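Remembering Aníbal Mendes

Members of the Ellusby Woodworkers' Guild were saddened to learn in February of the death of Aníbal Mendes, a founding member and former president. He was born in Trovora, the son of a cooper, and came to Ellusby as a young man to work at the Prorum furniture plant, where he remained until his retirement.

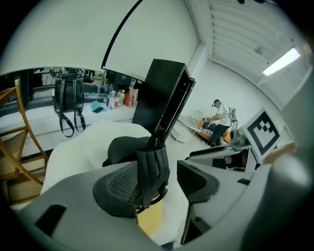

Gonçalo Matos remembers him as a patient teacher who would let an apprentice spoil a board before offering a word of advice, and who always had a second board ready.

Mr. Mendes served two terms as president and sat on the Guild's executive for many years afterward. He and his wife, Inês, were married for 50 years and raised five children in the house on Castaño Road.

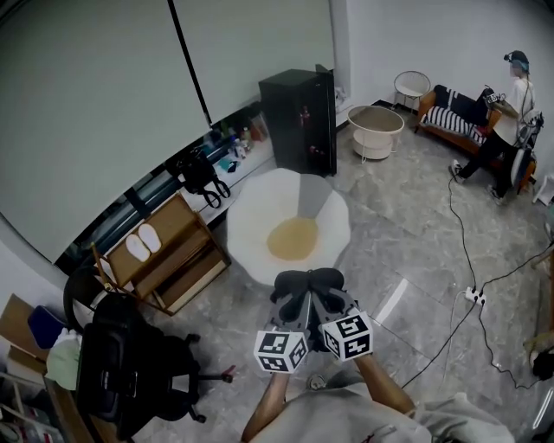 He was also a keen angler and a faithful member of the parish choir. His carved music stands are still in use there, and several pieces of his work remain in the Guild's care — among them the oak lectern used at the annual meeting.
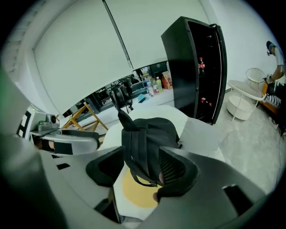 He was predeceased by his wife and by his brother, Duarte. He is survived by his children, two sisters and many nieces and nephews in Trovora and in Ellusby.

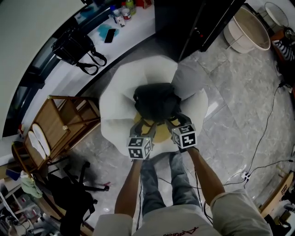 A memorial gathering will be held at the Guild hall, 899 Castaño Road, at 2 p.m., following the private family service. Members wishing to speak are asked to leave their names at the office. In lieu of flowers, the family would welcome donations to the apprentice tool fund.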